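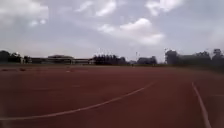 White lane lines on a red running track.

Storano's second album due out this month

Storano have finished their second album, Harawira, and it will be out before the end of the month on the Ondport label. It has nine songs and runs for 29 minutes, so it's even shorter than their first one. Anyone who bought the single in November has already heard two of them, as the B-side is also on the album in a slightly longer version.

The band recorded it over two weeks in a rented hall in Gendley, with singer and guitarist Bahman Salehi doing most of the engineering himself. He told us the hall was picked for the price and that the traffic noise at the start of track four is real. They tried to cut it out, then left it in when the quieter take turned out to have a wrong chord in the second verse.

The main change from the first record is the keyboards. There were hardly any last time and now they're on every song but one. On the opener they carry the tune while the guitar stays on the same two notes, and it takes a few listens before you stop waiting for a chorus. The title track is the closest thing to the old sound. The drums are louder across the whole album, sometimes too loud, and on the last two songs the vocals get a bit lost behind them. Headphones help.

Salehi's lyrics are still mostly about work and moving house. "Second Key" is about handing back a flat and finding you've kept the spare, and it's the best thing he's written so far. "Colour Chart" is a list of paint names over a bass line and could have been left off.

Ondport is pressing 2000 copies on black vinyl and there's no coloured version planned. The first album had a run of 4000 and the label still has boxes of it, so they've gone smaller this time. There will be a CD as well, plus the usual downloads. People who order the vinyl direct from the label get a lyric booklet, which won't be in the shop copies.

The launch show is at the Gendley hall where they made the record. It holds 128 people and tickets are only being sold at the door, cash or card. Under 18s are welcome with an adult. Support comes from a solo set by the band's former bass player, who also plays on three of the album's songs. More dates further afield are being booked and we'll list them in the next issue once the venues have confirmed.

We have two copies of the CD to give away to subscribers. Reply to this email with the name of your favourite song from the first album and your postal address. Entries are open until the next newsletter goes out, and we'll contact the winners directly.

Posted February 1, 2020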